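Londmont laundry cell back on shift after fingertip change

A garment-handling cell at the Waltier laundry works in Londmont went back on to normal shifts on Monday after a week of repairs to its gripper and a change in the way its fingertips are looked after.

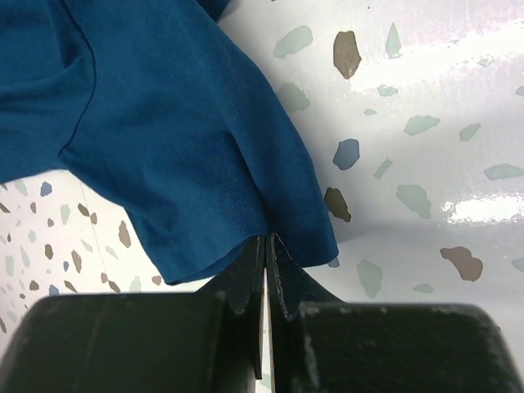

The cell picks up T-shirts and other light knitwear by the hem, lifts them clear of the table and passes them to the folding station. It had been dropping more garments than usual since early May. Staff at first put this down to a new batch of thin cotton shirts, but the drops carried on when the older stock came back through.

Waltier said the fault lay in the fingertips. The plates meet along a narrow edge, and both edges on the cell had rounded off with use. A rounded edge will still close on a thick, doubled hem, but it tends to slide off a single layer. The control software saw the fingers close and took that as a good grip, so the arm carried on to the folding station with nothing in it.

The old plates had done 1202 hours. Waltier had no set limit for them before this and changed them only when somebody noticed a problem. Plates will now be inspected every 100 hours, with a feeler gauge run along the closed edge, and swapped in pairs. Fitting one new plate against a worn one was tried in the first days of the repair and made matters worse – the fingers met off centre and twisted the cloth.

Each plate is held by two screws and can be changed without taking the gripper off the arm. Resetting the zero point takes longer. The fingers are closed on a strip of card, opened a little at a time until the card slides out, and the position is stored as the new closed point. The whole job takes about 9 minutes when the parts are to hand.

The wrist camera was also set up again. Glare from the ceiling lights on the shiny table top had been giving false edges near the hem, mostly in the afternoon. The exposure has been shortened and one lamp over the cell has been turned to face the wall. Waltier looked at fitting a matt table top but has put that off until the autumn, as the present one is easy to wipe down and lint does not stick to it.

Control software for the cell comes from Plukedia, which has supplied an update that checks the gap between the fingers after each lift. If the gap is smaller than the thinnest fabric on the list, the arm goes back and tries again. After a third failed try it stops and calls the operator.

The new plates were cut by Wei, a toolmaker's shop on the same estate, from a harder grade of steel than the first set. A spare pair is kept in the cabinet beside the cell, and 7 more are on order.

Shirts that built up during the repair were folded by hand, and the works said the last of them left on Friday's van. A second cell, used for towels, has a different type of gripper and was not affected.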